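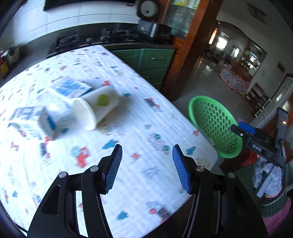
Skalletti Printed Table Cover

Home > Kitchen & Dining > Table Linens > Printed Covers

Item 218
Sold by Flerko

We have carried the Skalletti cover for a good while now and it is still the one we reach for when somebody walks into the shop and says they have small children and a table they care about. It's a white cloth with little pictures scattered all over it - teal trees, red stars, trains, a red animal - and it is so much more cheerful than a plain one! The prints don't march along in rows. They land here and there, so wherever you sit you get something to look at, and the bits of white in between keep it from feeling too busy for a grown-up kitchen.

What's printed on it

Trees in teal and blue, big enough to spot from across the room. Stars in red and orange-red. A dark and red vehicle, a pink train-like print with green wheels and another train-like one in gray, red and black (the pink one has a serious fan club among our younger customers). There are a few quieter prints too, including a pale green round one and some fine gray-blue line drawing that you may not notice until you've had the cloth for a week.

Sizes

Skalletti makes it in 4 sizes. Measure the top of your table, add the drop you want on each side, then double the drop before you add it. We like a drop of 6 inches for everyday use. Longer looks lovely on a holiday table, but toddlers grab it.

Small square, for a two-person table
Medium rectangle, seats four
Large rectangle, seats six
Long rectangle, seats eight

If your table has leaves, go by the size you use most days. The large works fine on our own break table with the leaf out, it just hangs a little shorter at the ends.

Everyday use

This is a cloth for real tables. Paper cups, snack wrappers, the carton you meant to throw out after lunch - it all ends up there, and the cloth still looks friendly underneath. White worries people, we know! But the prints do a nice job of pulling your eye away from the odd crumb, and you can see at a glance where the jelly went, so you get to it sooner.

It lies flat after a day or so on the table. Fold lines from the package are normal. Spread it out the night before a party if you can, smooth it from the middle toward the corners, and leave it alone. You can set it square to the table or turn it so the corners hang over the sides, if you buy a size up.

Cleaning

Shake it out the back door first. Wipe small spills with a damp cloth and a drop of dish soap. For a proper clean, follow the care tag sewn into the hem, and skip the bleach, even on the white parts. We don't recommend scrubbing pads on the prints. Tomato sauce should be dealt with the same evening. Grape juice too.

Put a trivet under anything straight off the stove.

Goes well with

The Gentile seat pads in teal (a very close match to the trees, closer than we expected when we first put them side by side)
Wakport cover clips, set of 4, handy if you take the cloth out to the patio
Plain red napkins from any maker

Please note that the Gentile pads come with ties and will not fit a chair with a solid back.

Questions we get a lot

Can I cut it down? You can, but you will need to hem the new edge. Cut from one end only, and lay it out first to see which prints you would lose.

Is there a round one? Not at the moment. We keep asking Skalletti and will post here if they make one.

Do all the cloths look the same? The prints are the same, but where they fall at the edges depends on how each piece was cut. One may have a whole train near the hem and the next only half of it.

Will it work on a desk or craft table? Yes, and we think it's great for that. Use a board underneath for anything sharp. Very thin paper can pick up the weave if you press hard with a crayon, so slide a magazine under the drawing.

Stock and shipping

The medium and large are on the shelf and ship the next working day. The long one comes in smaller batches, and we have 11 left until the July delivery. If your size shows as sold out, leave your email on the item page and we'll send one message when it's back.

Unwashed cloths can be returned in their sleeve. Please keep the cardboard insert too - we need it to put the cloth back on the shelf.

Add to cart | Save for later | Ask us about this item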